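Side by Side: Comparing Grippers at the Steltthorpe Workshop

The choice of a gripper is among the last decisions made in many automation projects, and it is often made from a catalogue. Stroke, closing force, payload and mass are listed in neat columns, and the purchaser selects whichever product meets the stated need at an acceptable price. The Steltthorpe workshop has taken a slower route. Over the past year its technical staff have been running candidate grippers through a common program of household handling tasks, with the aim of publishing results that smaller laboratories and care providers can use when equipping their own systems.

The current round compares two families of parallel gripper. The Saludo has been in service at Steltthorpe for several seasons and is well understood by the people who maintain it. The Zuter is a newer product, lighter at the wrist and supplied with its own controller. Both were fitted in turn to the same pair of arms, driven from the same workstation and assessed by the same operators, so that differences in the results could be attributed to the grippers and their control electronics.

Each family completed 200 trials. The tasks were drawn from ordinary domestic work: lifting a garment from a pile, transferring it to another surface, folding a towel, closing a drawer, and picking up a light container by its rim. Fabric was given particular weight in the program. Rigid objects tend to flatter a gripper, as they remain where they are placed and offer a consistent surface. A shirt offers neither advantage, and the fingers must close on a fold whose position changes as soon as it is touched.

On rigid objects the two families performed to a similar standard. On fabric the differences were plain. The Saludo closed more slowly, and operators reported that they could correct a poor approach before the fingers met. The Zuter closed quickly and held well once a fold had been captured, but its default settings gave operators little opportunity to adjust. After the closing speed was reduced to 80 per cent of its rated value, the number of missed grasps fell and the operators' preference shifted noticeably in its favour.

Fingertip geometry proved as important as the actuator. Broad pads were stable on boxes and drawer handles but pushed cloth ahead of them. Narrow, pointed fingers entered a pile more cleanly and could separate one layer from the next, although they left a smaller contact area and required more careful alignment. Staff now recommend that fingertips be budgeted as a separate item, with at least one alternative set purchased at the outset.
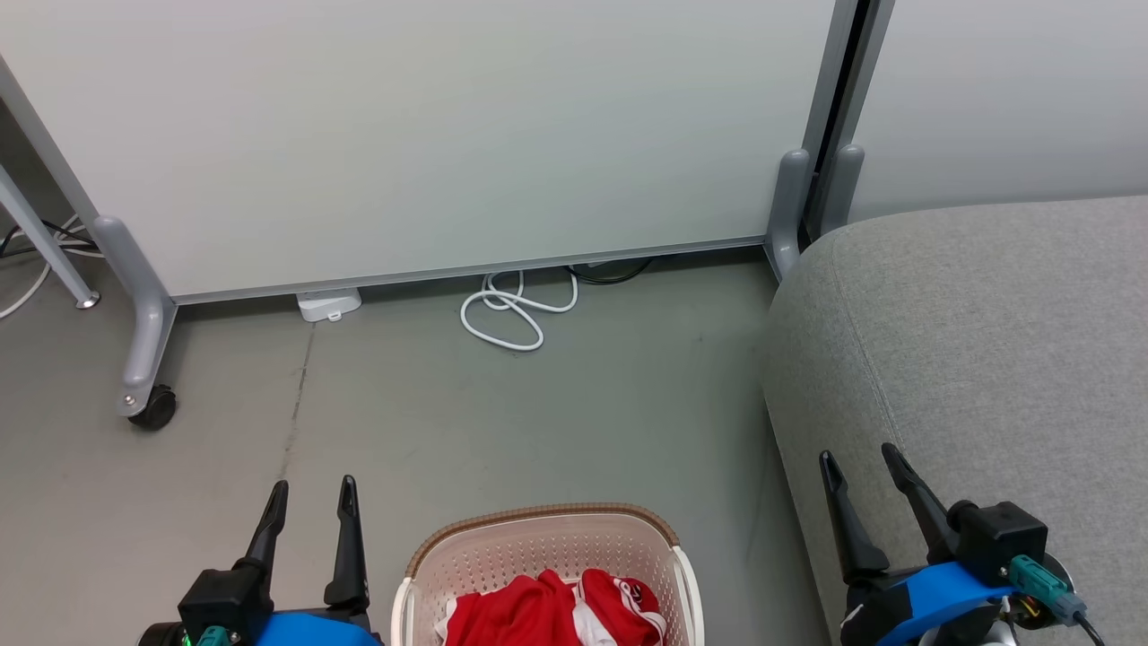

Two grippers with pointed black fingers, with red clothing in a laundry basket between them.

Cabling received more attention than had been planned. Connectors on a moving wrist are subject to repeated bending, and a lead that is satisfactory on the bench may restrict rotation when the arm is extended. The workshop's procedure now calls for a full range-of-motion check, with each joint taken slowly to its limits, before any trial is recorded. The procedure also sets out the order in which connectors are to be removed at changeover, a matter on which the suppliers' manuals were found to be silent.

A changeover between families initially occupied most of a morning. With labelled leads and a common adapter plate, it has been brought down to a task that one technician can complete between sessions. The plate and its fasteners add 285 grams to each wrist, a penalty the staff consider acceptable for comparative work but would not carry into a permanent installation.

The next round will be conducted jointly with the Brarnthorpe laboratory, which will repeat the fabric tasks using its own arms and operators. Camera placement will be examined at the same time, as several missed grasps in the present series occurred when the fingers obscured the fold being approached. Brarnthorpe is expected to begin once its controllers have been updated to match those at Steltthorpe.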